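Kestedero hand grippers (sold as a pair)

2019-10-29, posted by the workshop

I started making these because I wanted a pair for myself and couldn't find any that didn't cost more than my van. The first two went together in January on the end of a borrowed bench, and they were horrible, all sharp corners and wobble. The ones on this page are the third version and I'm properly fond of them.

So, what are they? A Kestedero is a gripper you hold in your hand, one for the left and one for the right. You do a job with them, folding a shirt or picking up a spoon, and the readings go down the cable to your computer. Later on you can use those readings to teach a robot arm to have a go at the same job. You don't need to own the arm yet! I didn't for ages, and I still got plenty of use out of mine (my arm, a small one I call Tallon, came along much later and is still a slow learner).

Each gripper is black with a flat grey plate on the top, more or less a triangle, with small holes in it. The plate is there so you can bolt on whatever you use for tracking. I've kept it flat and plain on purpose, as everybody who builds at home has their own idea about what goes on top and I got fed up of guessing. If you want a different pattern of holes, ask me before I cut it, please, and it won't cost you any extra.

Clothes are what I test every pair on before it goes in the post. They're the hardest thing I know of for a gripper: a box stays where you put it, but a vest slides, creases, and folds itself under the moment you look away. My usual routine is to lay one out flat, come in from both sides at once, pinch the side seams and take the fold across. Thin stretchy tops show up a sloppy jaw faster than anything else I've tried.

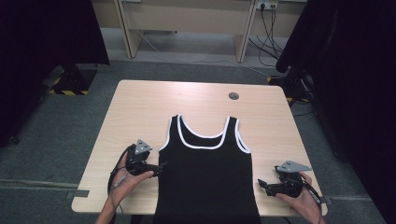

You want the jaws coming in low and level, and it took me a fair few evenings to get the handle angle right for that. On version two I had to stick my elbows out like a chicken to get anywhere near the table, and after half an hour my shoulders had had enough. The new handle sits lower and you can keep your forearms more or less relaxed. People with big hands get on fine with it, people with very small hands might want the short handle, so do say when you order.

A word about cables. Yes, they're wired, and yes, I get asked about it a lot. I tried going wireless with a little board I named Grakow and it dropped out every time somebody used the microwave next door, so back to wires I went. Run them down past your wrists and off the near side of the table, leave yourself a loop of slack, and you'll forget they're there after a bit.

What you get for your money is one left gripper, one right gripper, both cables, 3 spare sets of jaw pads and a printed sheet on setting up. The software is called Chu. It's free to download, it's a bit plain to look at, and it does the job. You'll need your own tracking kit and a computer that isn't ancient.

I make them in batches of 13 pairs, which is as many as I can fit on my shelf, and a batch takes me about 30 days start to finish. If it says sold out, drop me a line and I'll put you on the list for the next lot. Repairs I do at cost. Pads wear out, that's normal, and I'd sooner you changed them early than wrote to tell me the grip has gone funny!

We use cookies to remember what's in your basket. Carry on browsing if that's all right with you.

Contact | Copyright Kestedero 2019 | Back to top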